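Fairweather Flooring Forum > Tile and Grout > Is Jelero sealer worth the money?

mudbed_mike
Feb 15, 2020
We had 531 square feet of porcelain put down in the new place in Furkville and the installer wants to sell us a coat of Jelero on the grout. He says it lasts 9 years. I have my doubts – every sealer I ever bought said something like that on the can. Has anyone had it down long enough to know?

tidewrack
Nine years according to who? Ask him for that in writing and watch how fast it turns into two.

gosodden_fan
I've used Jelero twice and had no complaints. Kitchen and hallway, two kids, water still beads up. You get what you pay for.

tidewrack
Beading tells you there's something on the surface. It doesn't tell you a stain won't get in. Leave a spoonful of coffee on it overnight and report back.

gosodden_fan
I'm not pouring coffee on my floor to win an argument with you.

plainjoint
Is your grout cement or epoxy? If it's epoxy you don't need a sealer at all and your guy should know that. I'd want to see the bag before I paid for anything. We have Gosodden epoxy in the back room and it has never been sealed. Pale tile too, so dirt would show. All it gets is a sweep and a damp mop.
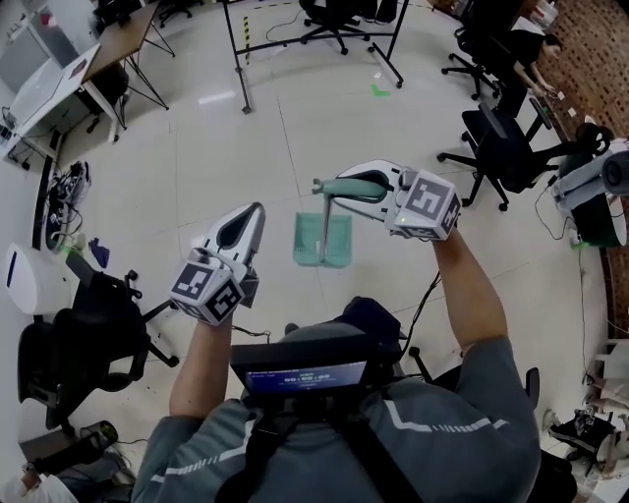
mudbed_mike
Cement, I checked the leftover bag in the garage. So I guess it needs something, but he quoted me 3000 for the whole job and that seems nuts for wiping stuff on and wiping it off again.

tidewrack
It is nuts. Buy a plain penetrating sealer, do one closet first, and see if the color changes before you touch the rest.

gosodden_fan
Fine, the price is too high, I'll give you that. I still say the product is good. Get a quart and put it on yourself.

plainjoint
Wait until the grout has cured, whichever one you buy. The wait time should be on the bag.

mudbed_mike
Okay, closet first. I'll tell him no on the coating.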